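My House Rules for Laundry Bags, Zippers and Hand-Held Grippers 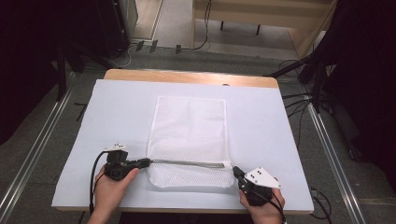
Photo: Hrefna Laxdal

I get asked a lot how I keep a gripper session tidy, usually by people who have just started showing household chores to a robot and have already gone through a drawerful of zippers. So I've finally typed up the sheet that hangs by my bench. It began as three lines and a coffee ring and it has grown (sorry, Emanuel!).

Table first. I put down one big pale sheet and smooth it out to the corners. Mesh bags are a pain on bare wood, mine anyway, they skate all over the place and white netting on a light tabletop makes my eyes swim by lunchtime. Tape the sheet from underneath. If a corner curls up, change the sheet, don't press it down with a mug.

Lay the bag flat, long way pointing away from you, zipper at the near end. Get the netting square before you pick anything up. I used to fix the creases with the gripper tips and all I got was snagged mesh, plus one lovely bag from Galunwood with a hole my thumb fits through.

Now the zipper. Left jaw takes the tape at the left end and holds. Take the tape, never the teeth! Then the right one comes in at an angle from its own side. Our rule is that one hand holds while the other hand works, and if you need to swap jobs you stop, settle, and swap. Two grippers tugging at once will pull the tape out of line, and then you're sitting there with the seam ripper again.

Cables get their own rule. Each one drops off the near side of the table on the side it belongs to, left to left and right to right, with a bit of slack so your wrist can turn. They never cross in front of the bag. Anything running over the carpet goes down along the side of the table where your feet aren't. I once took a whole stand with me on the way to the kettle and I'd like that to stay a one-time thing.

Keep the marker plates clean and keep your fingers off the dots. I wipe mine with a dry cloth at the start of the day and again after lunch. Emanuel Mocanu swears by a camera brush, and fine, his do look nicer than mine. If a plate is wobbly, the take doesn't count. Tighten it and start over.

Take a break after 50 zips. It sounds like plenty until your thumbs start cheating, and you can see the cheating later in the playback, all those little jerks at the end of the pull. Drink something. Shake your hands out.

Write down the bad ones too! We're at 595 good takes in the Drusov notebook and I still go back to the pages with crossings-out more than any others. Date, which bag, what went wrong, initials.

Oh, and wash new bags once before you use them. The netting softens up and lies much flatter. Cold water, air dry, no softener.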